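# Catinca Pană on Dreßler, bad coffee and learning to stand still

The sound recordist turned director talks about her second feature, why she cut most of the dialogue, and what she'd tell anyone thinking of shooting on a ferry.

Catinca Pană picks a table near the back of the café and moves the sugar out of the way so there's room for her notebook. She has 2 more interviews after this one and a train to catch. She is polite about it, but she does look at the clock.

Her new film, *Dreßler*, follows a piano tuner who goes back to the river town where he grew up to settle his brother's debts. It runs a bit under two hours and has very little music in it, which has surprised people who came to it expecting pianos.

"They're in there," she says. "You hear him tune them. You hear one note over and over, and then it moves slightly. I spent years recording sound for other people, and that was the part of the job I liked, listening to something change by a tiny amount. I wanted the audience to have to do that too."

The first draft was far talkier. Pană wrote it over a winter and had it down as a 295-page script, a number she repeats with some embarrassment.

"It was a novel with the names in the middle of the page. My producer read the first third and rang me up and asked who was going to pay for it. So I went back and took out everything people said that the other person in the room already knew. That got rid of more than half."
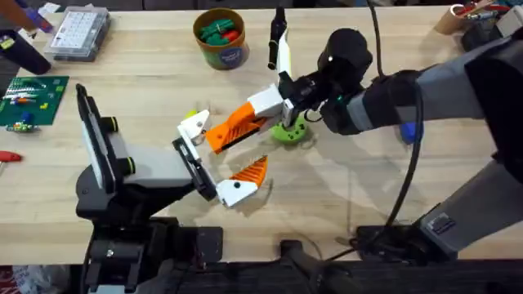
What was left still had to be cast. She saw a lot of actors for the lead and kept asking them to do the same thing, which was to sit in a chair and wait for a phone call.

"No lines. Most people start acting straight away. They sigh, they look at the phone, they rub their neck. I understand why, it's an audition, you want to give something. But the fellow we chose sat there and waited. After a while I forgot I was supposed to stop him."

She doesn't think of it as a method. Asked whether she rehearsed in the usual way after that, she shakes her head. The two brothers had three weeks together before the shoot, and most of that went on cooking, driving and learning how to move an upright piano down a set of stairs.

"We did read the scenes, but flat, like reading out a shopping list. I didn't want anybody deciding how a line went. If they'd found a good way of saying it in a rehearsal room, they'd spend the whole shoot trying to get back to it."

The shoot took place in August, along a stretch of river where the car ferry is still the only way across for a fair distance. The production hired the older of the two boats, the *Clelimero*, and it ended up with more screen time than most of the supporting cast. The crew had it at night, after the last public crossing.

"Don't shoot on a ferry," she says. "That's my advice. The engine is in every take. You can't turn it off, or you drift. I of all people should have known. We got the pictures and then had to rebuild nearly all of the sound afterwards, footsteps, coats, everything."

She did a good part of that work herself, partly to save money and partly because she didn't trust anyone else with the engine. In the finished film it drops in pitch whenever the older brother lies. She says only one viewer has mentioned it to her so far, and he was an engine fitter.
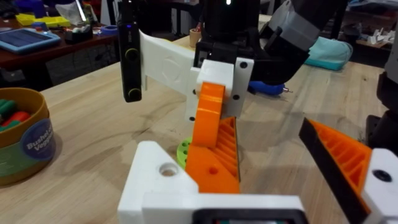 The obvious comparison is with her first feature, *Uroleo*, a road film with a small budget and a great deal of shouting. It won her some admirers and a fairly rough set of reviews. She has read all of them.

"Some were right. There was one that said I cut away every time something was about to happen. I was angry for a week, then I watched it again and he was correct. I was nervous. I thought if I held on a face too long, people would see that I didn't know what the scene was about. This time I made sure I knew, and then I could leave the camera where it was."

There is one shot in *Dreßler* that holds for nearly the whole length of a meal. The brothers eat soup, the light goes, and one of them finally gets up to turn on a lamp. Pană says it was the easiest day of the shoot. They did it three times and used the second.

"The soup was awful, by the way. It was the caterer's soup with more water in it so it would catch the light. They ate three bowls each and never complained. The coffee was worse, but that was every day."

The film was made through Clumudex, the small company she set up with her producer after *Uroleo* lost its distributor. It operates out of a rented room above a shoe repairer. She's careful not to make that sound romantic. There's a lot of paperwork, and she says she is slow at it.

"I like having someone down the hall I can argue with. I don't like forms. If a big company offered to do the forms, I'd think about it."

Would she go back to recording for other directors? She already has. Between finishing the edit and the first screening, she took a job on a television series, holding the boom on a colleague's day off and then staying for the rest of the block.

"It was good for me. You stand there and you watch someone else worry. Directors hardly ever get to see how another director works. I saw her ask for one more take when she clearly had it, and I thought, I do that. I do that every day."

She has started on something new and won't say much about it. It is set indoors, it has more women in it, and so far it's short. She turns the notebook around to show the outline, which fits on two pages, then turns it back before there's time to read any of it.

The first public screening of *Dreßler* was in a hall with 872 seats. She sat in the last row, near the door, and listened to it with her eyes closed.

"The left speaker was too loud," she says, and goes to pay for the coffee.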